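4. Materials and Naming

4.1 Why stone-look surfaces were treated separately

The first round of coding put every hard wall and floor covering into one group. This did not work well. People who lived with stone-look tile answered the questions on care and wear very differently from people with plain tile, and the averages hid both patterns. We split the group before the second round. All results in this section use the later coding, which was closed on October 13, 2018.

By "stone-look" we mean any covering whose surface carries a pattern meant to be read as natural stone, whatever it is made of. Real marble and slate were coded as stone. Where a respondent could not say which of the two they had, the answer was kept and marked as unresolved. We did not send anyone to check.

The survey went out in two mailings. Of the 968 households that received the long form, 804 returned it with the section on surfaces filled in. A further 22 returned it with that section blank and were left out of the tables. The short form did not ask about surfaces at all.

4.2 What people call the pattern

The pattern on a stone-look tile has two parts that matter for naming: a ground color and a set of lines or clouds over it. Sellers name tiles mostly by the ground color and a place or a made-up word. Tostero, for example, lists a pale gray tile under "Biston" and a darker one under "Jesico", and neither word tells the buyer whether to expect veins. Respondents did the reverse. They named the lines first and the ground second, as in "the veiny gray" or "the one with white streaks". Words for veining came up far more often for walls than for floors, even where the same household had a veined pattern on both.

One reason may be viewing distance. A wall tile is seen at eye level and often close up, and thin lines hold up well there. A floor is seen from standing height and at a slant, so that fine veins blend into the ground and the surface is taken in as one mottled color. Figure 3 gives a light wall pattern and a darker floor pattern together.

Figure 3. Light gray stone-look wall tile with white veining, and a dark gray marbled floor.

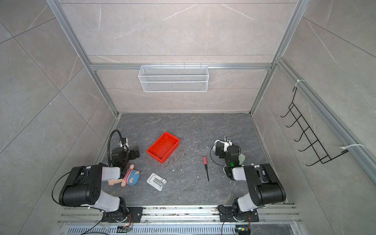 Grout is the other feature that sets walls and floors apart in the answers. Respondents rarely mentioned grout when asked to describe a tile, but they brought it up at once when asked how they could tell it was not real stone. Several wrote that the pattern stops at the joint and starts over on the next tile. Others pointed to two tiles in the same room with the same vein in the same place. Repeats of this kind were noticed slowly - many people said they had lived with the surface for a year or more before seeing one - and once seen they were hard to ignore.

Pathak's earlier interviews in the Chauhan buildings found much the same thing. Jyoti Pathak asked tenants to describe their kitchen walls from memory, away from home, and then again while standing in front of them. The descriptions given from memory left out the joints almost every time. Those given in the kitchen often began with them. We used her question wording with small changes so that the two sets of answers could be compared.

4.3 Care and wear

Households with light walls and dark floors reported cleaning the walls less often than the floors, as would be expected. They also reported using the same product on both. Labels on most of these products give separate directions for glazed and unglazed surfaces, and few respondents knew which they had. Dull patches were the most common complaint on dark floors. On light walls it was yellowed grout, mainly behind the stove.

Veined patterns seem to hide some kinds of wear and not others. Hairline cracks in a veined tile were reported late, often by a visitor or a repair worker. Chips at the corners were reported early, since the body of the tile tends to be a different color from the printed face.

The July mailing included an extra page on repairs. Too few households filled it in to support a table, and the answers are used here only as background. The most frequent note on that page was that a matching tile could no longer be bought. Respondents who had kept spare tiles from the first installation had usually kept too few, and in three cases the spares came from a different batch and did not match the wall in color.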